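Cerkdale

Cerkdale is a small market town in a river valley, best known to visitors for its covered food market, its long riverside path and the steep wooded hills on either side. It has 906 residents, though the streets feel far busier than that on market mornings. The town is a wonderful base for walking, and its bakeries alone are worth the detour.

Location and setting

The town lies on the north bank of the Prillus, a shallow, quick river that drops through a gorge before spreading out across water meadows. The oldest streets climb from the bridge to the church in a tangle of steps and narrow lanes, and almost every turning gives a new view over slate roofs to the hills. Newer houses stand along the Zemton road to the east.

History

Cerkdale grew up at the lowest point where packhorses could ford the river in winter. A stone bridge replaced the ford, and wool merchants built the tall, handsome houses that still line Bridge Street. When the wool trade faded the town turned to milling, and two of its old mills survive: one is a guesthouse, the other still grinds flour and sells it by the door in paper sacks.

The local historian Trefor Mostyn traced the route of the packhorse road in his walking guide, and much of it can still be followed. The paved stretch above the church is a joy, with deep grooves worn into the slabs and foxgloves all along the wall in early summer.

Food and drink

The covered market opens on Tuesday and is the liveliest event of the week. Stalls sell sheep's cheese, smoked trout, honey and the town's own speciality, a flat oat loaf baked with caraway and eaten warm with salted butter. Go early, as the loaves sell out fast!

Chamoun, the restaurant founded by the cook Sawsan Tannous, sits just below the market hall. Its menu brings Lebanese cooking together with valley produce, and the trout with tahini and walnuts has become a dish people cross the hills for. The terrace, with the river running right underneath, is a glorious place to spend a long lunch.

Walking

The riverside path runs for 3 miles upstream to the gorge and is level nearly all the way. Kingfishers are often seen from the second footbridge. A harder route climbs through oak woods to the ridge, where on a clear day the view reaches the sea (take a jacket, even in July). Both walks begin at the bridge.

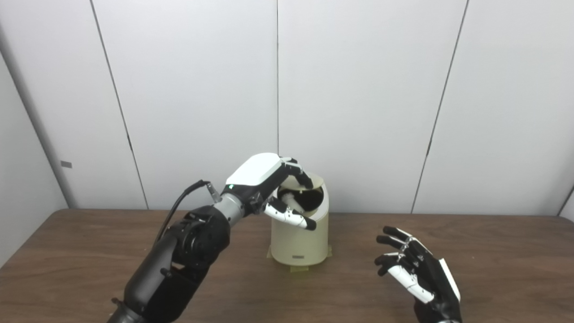

Getting there

The nearest railway station is at Zemton, and a bus meets most daytime trains. The ride takes roughly 50 minutes and is a treat in itself, with the best views from the left-hand seats on the way in. Drivers should use the car park beside the meadows, as the lanes above the bridge are closed to visitors' cars.

See also

Prillus Gorge
Zemton
Packhorse roads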